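Home Topics Ask Members Log in
Search this site Enter keywords Go

White haze on the bath won't shift, moving out soon
Posted March 29, 2018 by dirnileck_tenant
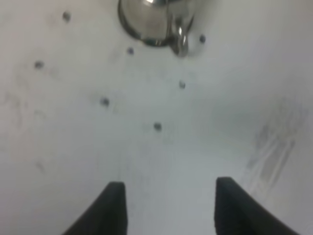 Close-up of the white, chrome bit at the top.

Renting a flat in Dirnileck, 21 months now, lease is up in May and the letting agents (Jornen) have sent the checkout list. It says "bath to be free of scale and residue" and I'm a bit worried. Water round here is very hard. There's a dull film along the waterline you can feel with a fingernail more than see, and it goes chalky when it dries out. Hopeless to photograph.

Tried so far — washing up liquid, bicarb paste, and a spray from the Ratia shop on the corner which mostly just smelled of lemon. Slightly better after the bicarb but it came back within days.

My mum says neat vinegar overnight. A bloke at work says never put vinegar on a bath. Who's right? Deposit is protected but I'd rather not have the argument. Also don't know if the bath is enamel or acrylic, does it matter?

hobbling_heron
It matters quite a lot, so find out first. Hold a fridge magnet against the side. Sticks = enamel on steel or iron. Doesn't stick = acrylic most likely. Knock on it as well, acrylic sounds dull and feels warmer to the hand.

If enamel, your bloke at work is right, more or less. Some older enamel isn't acid resistant and vinegar left on overnight will take the shine off for good. Then you really will have the argument. Get a limescale remover that says safe for enamel on the label, do a small patch by the overflow, rinse after the time it says and no longer.

If acrylic, half vinegar half warm water on a cloth. Lay the cloth along the waterline, leave 30 minutes, wipe, rinse well. You may need to do it 3 times over a few days if the scale's been building up since you moved in. No scourers, no cream cleaner with grit in it, they leave fine scratches and the scale just grabs on harder next time.

Keep vinegar off the chrome either way. It can pit the plating. And don't use anything with bleach in on the same day — vinegar and bleach together gives off a nasty gas. Window open.

After that, wipe it down with a dry towel after each bath till you go. Dull but it works, we're on the same water.

PlumDuff2
just use vinegar, been doing it years on ours and its fine. you're overthinking it. they never look at the bath anyway they look at the oven

tidyish
Not about the cleaning but — have you got your check-in inventory? I rented through Jornen too, the block on Þorgeirsson Road, and they tried to take money off me for "staining to bath". Dug out the inventory and it said "light scale to waterline" on the day I moved in. Sent them a copy and they dropped it within 2 emails.

You only have to hand it back in the state you got it, minus fair wear. So look at that before you buy anything. If the inventory says nothing about the bath, or says clean, then yes do what heron says, and take dated photos on the last day with the lights on, the whole bath and then teh close ones. Keep the reciept for the limescale stuff too.

Agree about the oven though. Start on that now.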